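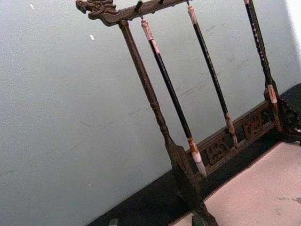

図1 筆掛けと筆。左端の竜の頭が目印です。

第3章 筆掛けと画面まわりの準備

Numunia水墨・彩墨セットをお使いいただきありがとうございます。道具を並べる時間も、絵を描く楽しみのうちです。好きな音楽でもかけながら、ゆっくり進めてください！

3-1 筆掛けを置く

1. 机に布を敷き、しわを手のひらでのばします。色は自由ですが、黒い布だと紙の白がぐっと引き立ちます。
2. 布の上にフェルトの下敷きを広げます。
3. 下敷きの奥に筆掛けを立てます。手前から紙までは30cmほど空けると、腕がのびのび動きます。
4. 横木の両端を軽く押し、がたつきがないことを確かめます。

注意:持ち運ぶときは必ず支柱を持ってください。竜の頭の彫りは細かく、ここをつかむと欠けるおそれがあります。

3-2 紙と絵の具を用意する

1. 紙を下敷きの中央よりやや手前に置きます。端が少し波打っていても、そのまま描けます。
2. 丸い皿に黄土色の絵の具を溶きます。水は数滴ずつ足してください。
3. 皿は紙の右上に置きます。左利きの方は左上にどうぞ。
4. 重しを手の届くところに出しておきます。

メモ:下敷きに残る薄い灰色や青みのしみは、使ううちに増えていくものです。乾いていれば紙には移りません。

3-3 試し描き

筆の穂先を皿の絵の具にひたし、縁で余分を軽く落とします。最初の一枚は形を決めずに、斜めの線をどんどん重ねてみましょう。濃いところと淡いところがまだらになり、 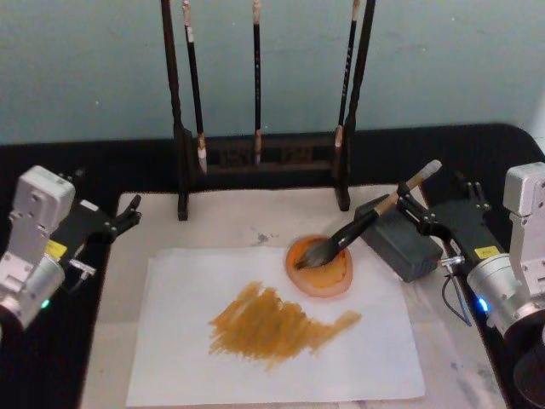 かすれた縁には紙の目が出てきます。この表情がたまらなくおもしろいのです！線の終わりをすっと細く抜くと、葉にも鳥の尾にも見えてきます。監修のLuminița Tudose先生は、教室でも初日はこの練習だけを5枚続けるそうです。うまく描こうとせず、腕の動きと色の変わり方を味わってください。

3-4 筆を戻す

1. 水を替えながら、色が出なくなるまで穂を洗います。
2. 布で水気を吸い取り、指先で穂をとがらせます。
3. 軸の端の輪を、横木の下の金具に掛けます。
4. 穂先が下の透かし彫りの板に触れていないか確かめます。触れる場合は、短い筆と掛け替えてください。

注意:濡れた筆にキャップをかぶせないでください。根元が傷みます。
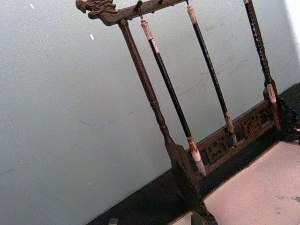 図3 穂先を下に向けて掛けた状態

3-5 筆掛けの手入れ

ほこりは乾いたやわらかい刷毛で払います。透かし彫りのすき間は、使い古した筆がぴったりです。水拭きは避け、絵の具が付いたときだけ固く絞った布で押さえてください。直射日光の当たる窓辺、とくに8月の西日は木の反りにつながります。

替え筆と下敷きの選び方は49ページをご覧ください。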